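Visit to the Colbridge Garment Care Facility
Report of the Regional Textile Reuse Partnership

On March 13, 2024, a delegation from the Partnership visited the garment care facility operated by Ekier at Colbridge. The group was received by the site manager, Simin Kermani, and was accompanied throughout by Babak Bakhtiari of the operations department. The purpose of the visit was to review how donated clothing is sorted, laundered, folded and prepared for distribution.

The facility occupies 2 floors of the former Akbari warehouse. Incoming clothing is received on the lower level, where it is weighed and separated by fabric type. Cotton knitwear forms the largest category. Ms. Kermani reported that the site handled 3,185 garments in the week before the visit, of which 302 were set aside for repair. Items beyond repair are sent to Flulden for fiber recovery.

The delegation then proceeded to the folding area on the upper level. Mr. Bakhtiari explained that T-shirts present more difficulty than their simple shape suggests. Knit fabric stretches under its own weight, and a sleeve that turns inward at the start will leave a ridge in the finished fold. The house standard therefore requires each shirt to be spread out and its sleeves brought into line before the first fold is made.

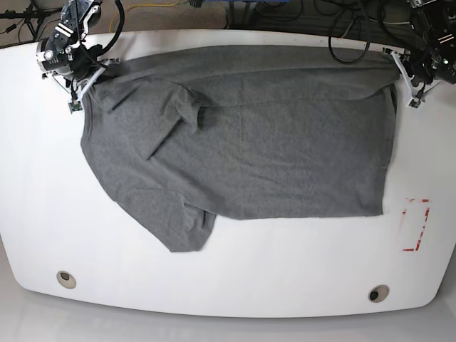

The finished size of a folded shirt is set by the shelving at the distribution points. Adult shirts are folded to a common width, with the neckline facing outward so that the size label can be read without opening the garment. Children's clothing is folded once only and packed upright. Members of the delegation asked whether minor wrinkles were grounds for rejection. Mr. Bakhtiari replied that light wrinkling is accepted, while stains, open seams and missing labels are not.

Packing takes place at the far end of the same floor. Cartons are marked by size and season, and the storage racks hold almost 2,000 folded garments at full capacity. The delegation noted that the aisle between the racks and the freight elevator was narrow, and was informed that the racks will be moved in June.

The Partnership thanks Ekier and its staff for their time. A copy of the facility's folding standard has been requested and will be circulated to member organizations on receipt.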